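Teaching a robot by demonstration

From the Fleruto open encyclopedia of shop and lab skills. Last edited Aug 29, 2019.

Teaching by demonstration is a family of methods in which a person shows a robot how to do a task, and the robot (or the software behind it) learns to do it from what was shown. You'll also see it called programming by demonstration, imitation learning, or, in my own lab at Brallthorpe, just "driving it around until it gets the idea." I've been doing this for a few years now and I still enjoy it more than writing motion code by hand!

Two main ways of showing

The older way is by hand. You put the arm in a mode where its joints go slack, grab it near the wrist, and walk it through the job while the computer writes down the joint angles. People in the field call this kinesthetic teaching. It feels great for big sweeping moves and pretty awful for small ones, because your own body gets in front of the cameras and your grip adds a wobble.

The other way is by remote control, or teleoperation. You sit a little apart and steer with a game controller, a 3D mouse, a pair of VR handles, or a small copy of the arm that the big one follows. I learned on a setup called Puma (no relation to the old industrial arm, which confuses everybody), and it took me most of April to stop flipping left and right in my head whenever the wrist turned over.

What gets recorded

A single run from start to finish is called a demonstration or an episode. It usually holds the arm positions, how far open the gripper is, and video from one or more cameras, all stamped with the same clock. Please check the clocks. I once lost 164 episodes to a wrist camera that was running behind the joint log, and there was no saving them.

How many you need depends on the task. For putting one block in one bin I've gotten by with 100. Our biggest set so far, built with the Clalura software, has 2559 episodes and covers drawers, trays, and a lot of picking things up and setting them down again.

Showing it in simulation

You can do all of this without a real arm, too. The operator holds the same controls, but the arm, the table, and the objects live in a physics program and are drawn on a screen. Resetting takes one key press, and a dropped mug costs nothing. On the other hand, touch is hard to fake, and I catch myself closing the fingers too early when I have only the wrist view to judge depth by.

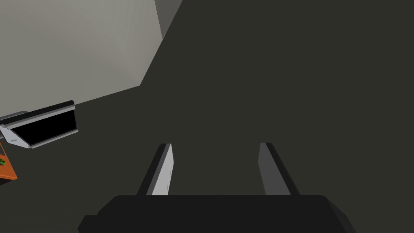
My fix for the depth problem is to slow way down for the last stretch, bring the fingers in wide open, and check a second view before I close them. New operators tend to rush that part. Around 43 practice runs seems to be when most of them settle into it, though I'd take that with a grain of salt (small lab, small sample).

Good and bad demonstrations

A messy demonstration teaches messy habits. Long pauses are the worst offender, as a policy trained on them may learn to sit still. Still, a few recoveries are worth keeping, like a missed grasp followed by a calm second try, so the robot has some clue what to do when it drifts off course. I tag those separately and decide later how many go into training.

See also: teach pendant, behavior cloning, haptic feedback, motion retargeting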